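The Case Against the Perfect Refrigerator

Every January the same advice comes around again. Empty the refrigerator, wipe it down, buy a set of clear bins, give everything a label, and you will waste less food and eat better. I have read this advice in 43 slightly different versions, or it feels that way, and I have followed it twice. Both times the result was a handsome refrigerator that fell apart before the month was out.

My doubts start with the bins. A bin takes up room. It has walls and a lip, and its corners never meet the corners of the shelf it sits on. The set I bought from Osel came to $86 with shipping, seven pieces, and once they were in I could no longer fit a roasting pan or a watermelon. The yogurt had a home. The soup pot, which is the thing a refrigerator in my house mainly exists to hold, had to go out on the back steps and hope for cold weather.

Then there is the claim about waste. Folbridge, the store where I do most of my shopping, hands out a leaflet by the checkout saying that when you can see your food you will eat it. Maybe. I could see the celery perfectly well. I saw it every day for two weeks, standing up in its clear box like something in a museum, and I still didn't want celery. People throw food away when they buy it for the person they plan to be next week, and no amount of clear plastic is going to talk them out of that.

What I will defend is the plain cleaning, the dull part that the articles hurry through to get to the shopping list. An open refrigerator with the food out of the way is a small white room, and you learn more from five minutes of looking into it than from any chart of zones. Look at where the air comes in. Look at what a shelf does when it is tipped up out of its place, and how much of the wall it was hiding.

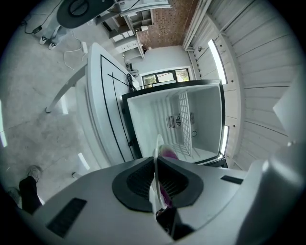 A wire shelf on end inside the open refrigerator, with the round fan vent on the back wall.

I bring up the fan because the organizing crowd almost never does. Cold air has to move. If the vent is on the back wall and you line the back wall with tall boxes, you have built a dam in front of it, and the lettuce nearest the dam may well freeze while the milk in the door goes off early. Wire shelves let air through. Solid trays laid on top of wire shelves don't, and yet trays on wire shelves is exactly what the Banden catalog showed me across two full pages, all of it gleaming, with one lemon per tray.

I lived for years with an old Kneževič, a narrow thing that hummed, with a dial that had lost its numbers. My method was leftovers at eye level, raw meat at the bottom, everything else wherever it went. I once went 54 days without straightening it at all, and I know that only because the jar of pickled beets at the back had its opening date on the lid. The beets were fine. I ate them on toast.

Someone will say that this works for a person living alone and that a family needs a system. I have fed a family. The system lasted until the first teenager came home hungry, and after that the bin marked SNACKS held half an onion and a tube of wasabi. Labels tell the truth on the day you stick them on. A month later they are mostly a way of making one member of the household cross with the others.

The door seal deserves some attention too. Crumbs get into the folds, syrup gets into the folds, and a seal with grit in it may not close the way it should. Warm water, a drop of dish soap, an old toothbrush, then a dry cloth. It takes less time than assembling a lazy Susan and costs nothing. I have yet to see it on the cover of anything.

So clean the thing when it needs cleaning. Pull the shelves and wash them in the sink, or in the tub if the sink is too small. Leave space in front of the vent. Put back what you are going to eat and be hard on the condiments. If there is $86 left over afterward, buy a decent chicken and some good butter, and keep the soup pot on the middle shelf.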